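Stage and PA inspection: Hatance rehearsal room and live floor
Inspected by: Melaniia Onyshchenko
Date: 05/03/2022
Event type: hip hop showcase, standing audience
Next full inspection: August

1. POWER

1.1 Stage supply on its own RCD. Pass. Tripped correctly on the test button.
1.2 Distro box lids closed and latched. Pass.
1.3 Extension leads fully unwound. Fail. The DJ riser lead was still coiled on its drum under the desk. Unwound during the visit and taped along the back wall.
1.4 Labels in date on all portable equipment. Fail. Two wedge monitors carry expired labels. Not to be used until retested.

2. SPEAKERS AND RIGGING

2.1 Safety bonds fitted to flown cabinets. Pass.
2.2 Sub stacks level and strapped. Pass with comment. The Limimon subs creep forward at high level. Rubber matting needed under the left stack.
2.3 Shackles moused. Pass.
2.4 Load chart posted at the dimmer position. Fail. The chart on the wall is for the old truss. Lo Presti to supply a new copy.
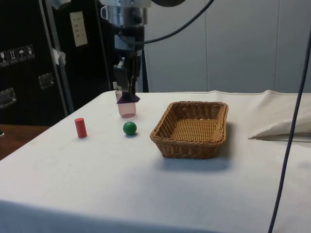 The old chart should come down now, whether or not the replacement has arrived. Crew reading it would take the centre span as good for 50 kg more than the present truss allows.

3. MICROPHONES AND DJ POSITION

3.1 Radio mic frequencies checked against the venue list. Pass.
3.2 Handheld grilles clean and undamaged. Pass with comment. One grille dented, still secure. Spare to be ordered.
3.3 Turntable earths connected. Pass.
3.4 Riser edge marked in white tape. Fail. Tape worn through on the downstage side, where the rappers step up to the desk.

4. SOUND LEVELS

4.1 Limiter sealed and working. Pass. Neder unit, seal intact.
4.2 Ear plugs available at the bar and both doors. Pass with comment. 38 pairs left at the main door. Restock before the next show.
4.3 Barrier in front of the subs. Pass.
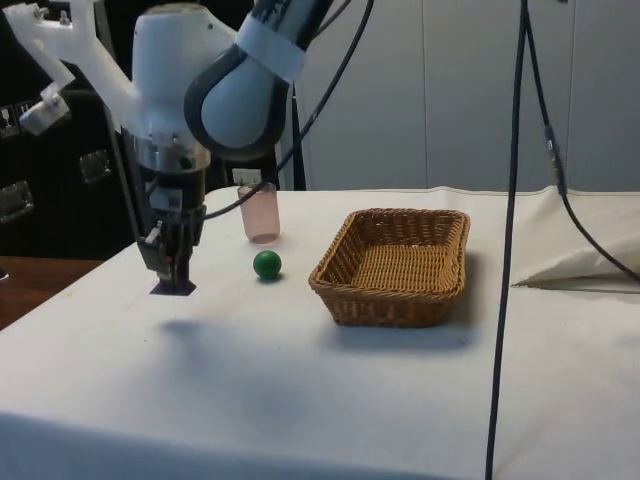

Robot arm with black gripper above a cloth-covered table.

5. EXITS AND FLOOR

5.1 Exit routes clear. Fail. Flight cases stacked in the stage left corridor. Moved before I left.
5.2 Emergency lighting. Pass. Held for the whole test.
5.3 Cable ramps across the crowd area. Pass with comment. One ramp lid does not close flush.

ACTIONS

Items 1.4, 2.4 and 3.4 to be closed within 10 days. Items 2.2, 3.2, 4.2 and 5.3 before the next ticketed show. Send photographs of the new riser tape and the matting to me with the signed sheet.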